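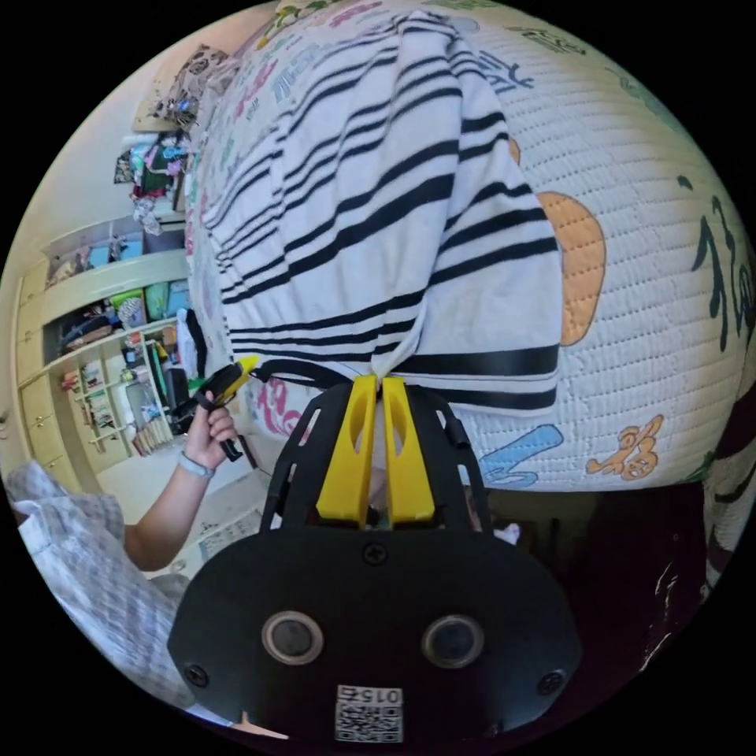
Linens notebook -- bedroom corner, second pass
March 13, 2018

Spent most of the morning on the bed again, and I am glad I did, because last time I rushed it and then had nothing useful to write down. The subject is the striped towel, the white one with the black stripes. I have grown fond of it. The stripes are uneven, some good and thick and some hardly more than a pencil line, and that makes it easy to see what a fold is doing. On a plain towel I lose the edge every time and have to hunt for it with my thumb.

The quilt under it is another matter. It is a cheerful thing, stitched all over in a tiny grid, with cartoon motifs on it in several colors and a big black brush character -- an orange figure beside the towel and a light blue shape lower down. I like it very much and I also think it is a terrible surface for folding on. The stitching has just enough bite that a towel laid on it wants to stay where it lands, so sliding a corner across doesn't work well. Lift and set down, lift and set down. I wrote the same thing in June after the Civmont bedding and then forgot all about it, so here it is again in ink.

What I settled on for the towel:

Pinch close to the lower end, small pinch, not a fistful. A big handful leaves a crumpled spot that shows in the stripes for the rest of the fold.

Bring it up clear of the quilt before moving sideways.

Let the far half lie flat first, then bring the near half over to meet it. Smooth from the middle out.

Thirds for the shelf, halves if it is going over a rail. The Binel sheet says halves for everything and I still disagree with it, kindly. 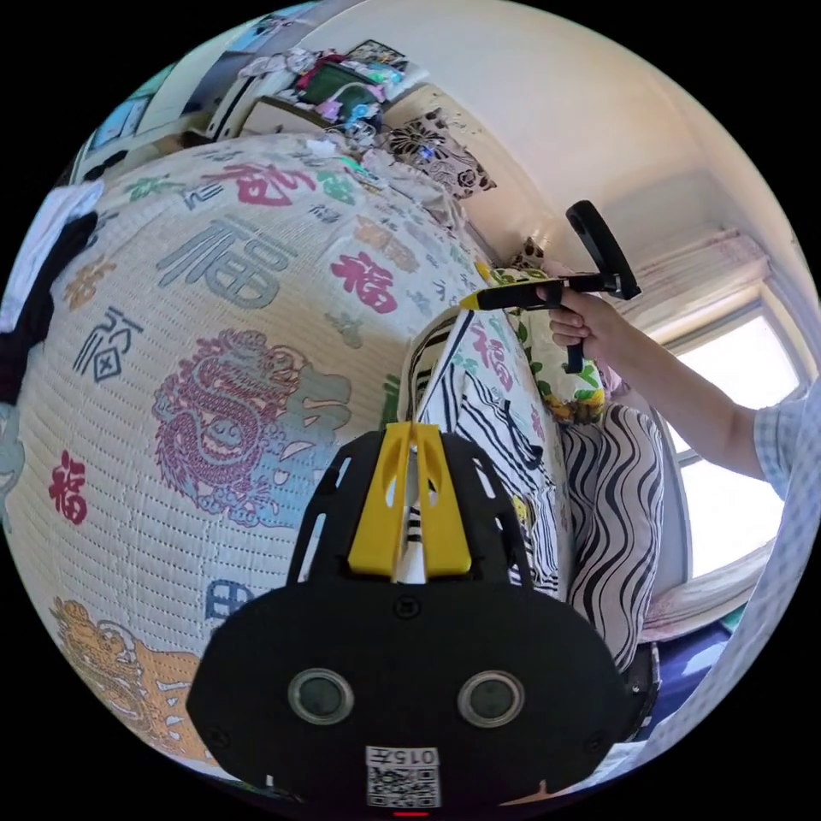

The bed from the near side, pillows still at the back.

The wavy black and white pillow and the leafy green and yellow cushion can stay put while the towel is being done, there is plenty of quilt to work on. The shelf behind is another day's job. It is full to the brim with odds and ends and colorful packages, and I would rather give it a whole afternoon than poke at it between towels. The black and brown flowered cloth hanging below it I have left alone too.

Strickland notes are up to page 132 now and the fabric log to line 586, so please start after that and don't squeeze things into the margins (I say this mostly to myself). If anyone has a smoother cover we could lay over the quilt for an hour, even an old flat sheet, leave it in the Mirnumano box and I will try both surfaces side by side.

Still to do: same towel, folded in thirds, two tries on the quilt and two on a sheet.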